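Sakamoto Stone & Tile
Home • News • Staff notes • Web group minutes, November

Minutes of the web group meeting
Held in the upstairs office at Druvthorpe, 2:00 p.m.

Present: Kiyoshi Sasaki (chair), Chiharu Tamura (minutes), two from the showroom, one from accounts, and the developer from Rumetti by phone.
Apologies: the Misholm branch manager, who sent written comments.

1. Minutes of the last meeting
Agreed with one correction. Under item 4, "checkout" should read "quote request". We do not have a checkout and are not planning one this year.

2. Matters arising
The old trade login page has been taken down. Visitors who had it bookmarked are now sent to the contact page. The showroom has had two calls from trade customers who thought their accounts had been closed. Chiharu will put a line at the top of the contact page explaining that accounts are unchanged and that statements now come by email.

The Misholm opening hours were wrong on the site for most of last month. They are now right on the branch page but still wrong in the footer. Rumetti said the footer is a separate file and will fix it this week.

3. Moving the product pages
The old site had 242 product pages. Rumetti has moved 200 of them to the new system. The remaining 42 are a mix of discontinued lines, duplicates and pages with no price or stock code. Kiyoshi asked whether the discontinued lines should be kept at all. The showroom would like to keep them, as customers with older kitchens still come in trying to match a piece. Accounts would prefer them gone, because people request quotes for things we cannot supply.

Agreed: discontinued lines stay on the site in their own section, with the quote button removed. Duplicates to be deleted. The showroom will go through the pages with no stock code and mark each one keep or drop on the shared sheet.

Rumetti asked for one person to sign off the sheet. Last time three people made changes and two of them undid each other's work. Chiharu will sign off.

4. Search box
The search box on the test site does not find anything if the word is misspelled. "Travertine" was the one most often typed wrong in the old search log, followed by "quartzite". Rumetti can add a list of common misspellings by hand, or turn on a setting that guesses. The guessing setting was tried during the meeting and returned grout for "granit". It was left off.

Agreed: go with the hand-made list to start. Showroom to send spellings they see in customer emails. The list can hold as many words as we like.

There was some discussion of whether search results should show price. Misholm's written comments were against it, since their delivery charge differs from ours. Left as it is for now – no price in results, price on the product page where we have one.

5. Quote request form
The form has too many boxes. Accounts reported that many requests arrive with "n/a" or a single letter typed into the boxes marked required. The group went through it line by line.

To be removed: fax number, second address line as a required field, "how did you hear about us", and the title menu.
To stay: name, email, phone, zip code, product, and the free text box.
To be changed: "Project size" becomes "Square feet, if you know it", and is no longer required.

Kiyoshi asked about letting people attach a drawing or a plan. Rumetti said this is possible but large files have caused the form to time out on the test site. They will set a size limit and show it next to the button. Accounts asked that attachments go to the shared inbox and not to individual people. Agreed.

The automatic reply still carries the old company name and logo. Chiharu has a new wording ready and will send it to Rumetti after the meeting.

6. Speed and phones
Rumetti ran the usual speed check on the home page. It scored 90 on a desktop computer and 70 on a phone. The phone score is held back by the large slideshow at the top. The showroom pointed out that the last three slides are hardly seen by anyone, as visitors have scrolled on by then.

Agreed: cut the slideshow to a single banner on phones and keep it on desktop. Rumetti to run the check again once this is done and report the new scores by email.

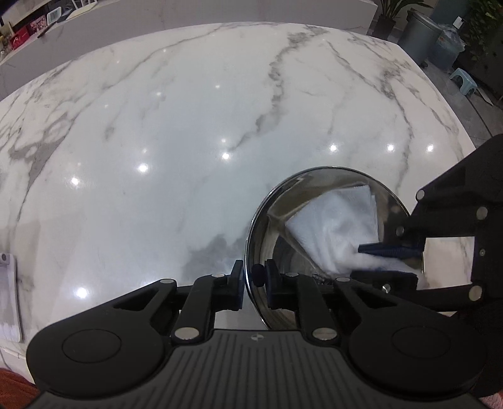 The menu button on phones was also raised. It sits close to the phone number, and people press one when they mean the other. Rumetti will move the number below the logo. Kiyoshi would like the number to stay visible without scrolling, and this was noted.

7. Branch pages
Misholm asked for its own news section. The group was not keen, as the main news page is already slow to be updated. A compromise was reached: news items can be tagged with a branch name, and the Misholm page will show only items with its tag. Misholm staff will need a login to write their own. Rumetti to set up one login and send a short guide.

The map on the Druvthorpe page drops the pin on the wrong side of the road, at the back of the yard. Delivery drivers have been following it. Chiharu to send the correct entrance to Rumetti.

8. Launch date
The group had hoped to switch over before the end of the month. With the product sheet unfinished and the form still to be changed, this was thought too tight. Rumetti would also rather not switch over late in the afternoon, as happened on the last project, when email was down overnight.

Agreed: aim for an early morning switch in the first half of December, provided the product sheet is signed off. The old site will be kept offline as a backup for three months.

9. Any other business
Accounts asked who renews the web address. It is currently paid from a card that is due to expire. Kiyoshi will move it to the company account and tell accounts when it is done.

The showroom asked for a tablet so that customers can look through the site at the front desk. Kiyoshi will get a price.

10. Next meeting
Same place, 2:00 p.m., two weeks from today. Misholm to join by phone if they cannot travel.

The meeting closed at 3:25 p.m.

Minutes taken by Chiharu Tamura. Corrections to her before the next meeting, please.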